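4. Household and Bench Chores

4.1 Why small chores

Much of the recent excitement about home robots comes from big, showy tasks: folding a shirt, loading a dishwasher, cooking an egg. We love those results too, but they pack so many skills into one score that it is hard to say which part went well. For this study we chose chores a person does without thinking, the kind that eat up a Saturday morning in a garage or a kitchen. Tidying a cable is our favorite. It needs two hands, it has no fixed shape, and every family and every repair shop has a drawer full of the problem.

The chore list was drawn up with the staff of Lusness, a small appliance repair shop that let us watch its benches through most of May. We ended up with 17 chores. Seven of them involve something soft or stringy, and the rest use rigid items such as jars, lids, trays and screw boxes. Each chore was tried 20 times by the two-armed system, running the Senero control policy, and 20 times by a person using one hand per object, with the same time limit for both.

4.2 Working area

All bench chores took place on a wooden tabletop. We kept the surface plain on purpose. An early version of the policy was very good at finding objects on a green cutting mat and quite lost on anything else, and we wanted to know what it could do on furniture people own. The wood grain did cause some false edges in the depth estimate, mostly in low light, and retraining with the blinds half open fixed the worst of them.

Loose cable is a challenge for the planner even when it is not the target of the chore. A loop lying between the grippers can look like a graspable object, an obstacle, or both within a single second of planning (Figure 3). We treat any thin dark curve on the table as something to avoid unless the chore names it.
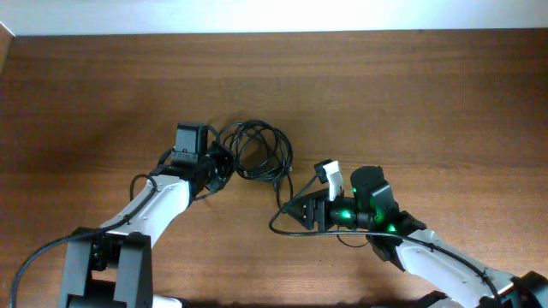
Figure 3. The two arms over the wooden tabletop, with a tangle of thin black cable between them and a single cable curving across the wood beneath the right gripper.

4.3 Results on soft items

We were delighted by the towel chores. The system finished 17 of 20 attempts at laying a hand towel flat, and its corners were often neater than ours. Gathering a loose cord into a pile also went well. Coiling the same cord and slipping a tie around it is another story, with 2 successes in 20. In most failures the first loop was fine and the second one dragged the first open again, something our human participants prevented with a light pinch of the thumb that the grippers have no good way to copy.

Still, 2 is more than zero, and both successes came from the policy trained on the Grīnberga demonstrations, which include a lot of slow regrasping. The version trained on the larger Sevley set never completed a coil, although it was faster on every rigid chore. That makes us hopeful that patient demonstrations matter more here than a large number of them, and we return to the question in Section 5 with a mixed training set.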